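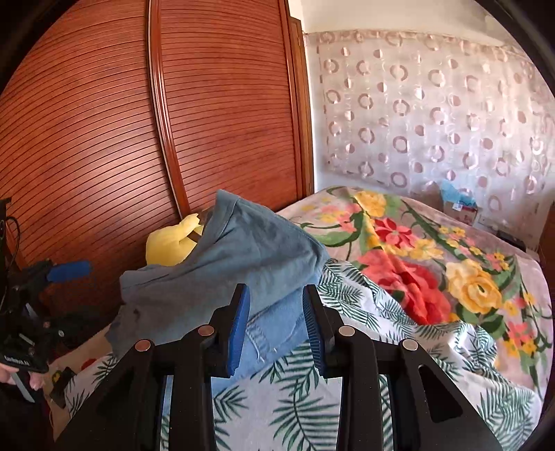
White sheet with the green leaf print

Cotton sheet feels stiff after washing, what am I doing wrong?

Posted by Zewditu Gidey, December 15, 2020

Hello everybody. I bought this sheet at the market in Murnley in August and it was very soft then. Now, after maybe five washes, it feels like paper. I wash at 60 degrees with powder, full drum, and dry it on the radiator. Our water is hard here. The label says only 100% cotton. I do not want to lose the green of the leaves, so I am afraid of strong products. What can I try?

Frauke Steinbach
I had the same problem when I moved to a town with hard water. Please use half of the powder and wash at 40. Then do one more rinse without any product. A small cup of white vinegar in the softener drawer helps also, but never together with bleach. My green pillowcases kept their colour well. Shake the sheet strongly before you hang it, and take it from the radiator when it is still a little damp.

Obsa Dinsa
Tumble dryer. Ten minutes is enough.

Leonidas Gkikas
I agree with Frauke about the powder. Also the full drum is a problem, the sheet must have space to move. I wash mine with two towels maximum. Softener I would leave out, it made my towels worse.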